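March 9, 2025
by Liya Tekleab

Clocks went forward, so I lost an hour before I even opened my eyes, and then I spent the next twenty minutes walking around the apartment trying to remember how to change the one on the stove. (Hold down "timer" and "clear" together. I'm writing it here so that I can find it in the fall!) Coffee, then a second coffee, then a bowl of the Flastia cereal that tastes like the box it comes in. I have 6 boxes of it left from the sale and I'm going to eat every one.

Dad called at nine, which his body still thought was eight, and he was very cheerful about it. He's decided to sell the car. He has decided to sell the car every spring since I was in high school, so I said "good idea" and we moved on to his knee. The knee is better. He walked all the way to Tilahun for bread and back again, and he'd like everyone to know that he didn't sit down once. I told him I'd drive over next weekend and look at the paperwork for the car and he said what paperwork, so that's going to be a fun afternoon.

After that I really did mean to do the taxes. I got as far as finding the folder. Then I noticed the receipts for December were missing from it, and the receipts, as far as I know, live in the junk drawer, and that's how I ended up with the junk drawer upside down on my bed at ten in the morning. Three tape measures! Why does one person have three tape measures and no scissors? I found the little screwdriver I accused Honeylyn of keeping, so I owe her an apology and probably lunch. I found a gift card for Firetti with $70 on it, which made me so happy that I did a lap of the hallway. No receipts, though. Well, one receipt, for a lamp I returned.
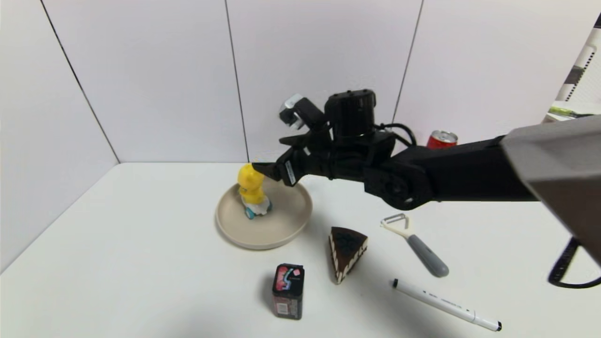
Odds and ends have been on my mind all day, then, and I keep thinking that I'd be a calmer person if everything I owned had one place and went back to it. I'm bad at the going back. I put a thing down next to where it belongs, feel pleased with myself, and walk off. Take the yellow guy with the teal wheel, who gets to stand on the beige plate while the slice of chocolate cake is down on the bare table beside it. Swap those two and it makes sense! But I'd walk past that ten times and not touch it. Same with the vegetable peeler and the white marker, lying there together as if they were a set. I have a peeler of my own that's been in with the pens since New Year's, and every time I need it I check the kitchen first, then the pens, and then I put it back with the pens.

And now I want chocolate cake. There isn't any in the apartment. I looked, twice, and had toast.

Oanh texted around noon to ask if I was coming to the thing at her sister's and I had completely forgotten the thing at her sister's. So I threw everything from the bed back into the drawer (I know, I know) and put on the green sweater and went. It was nice. Lots of people I half know, a very loud toddler, noodles, a long talk with Hamidreza by the window about whether the Plusova vacuum is worth the money. He says yes if you have carpet. I have one rug. He had opinions about the rug too. Oanh's sister has her kitchen drawers divided up with those little trays and I opened one looking for a fork and just stood there admiring it until somebody needed to get past me.

Stopped on the way home for milk and lightbulbs and came out with milk and a set of drawer trays. No lightbulbs. The trays were on the end of the aisle, what was I supposed to do?

They don't fit, of course. The drawer is too narrow by the width of my thumb. I could turn them sideways and use 2 of them and put the last one in the bathroom for hair ties — that might be the way to go, but it was dark by then, and the bulb over the counter is the one that's out.

Mon. to-do: lightbulbs. Call about the December receipts, maybe the store can reprint them. Apologize to H. about the screwdriver. Move the peeler.

Tekle is bringing his bike over after work so I should clear the hallway too. Bed now, even though it's only nine on the inside.

Last updated: March, Sunday night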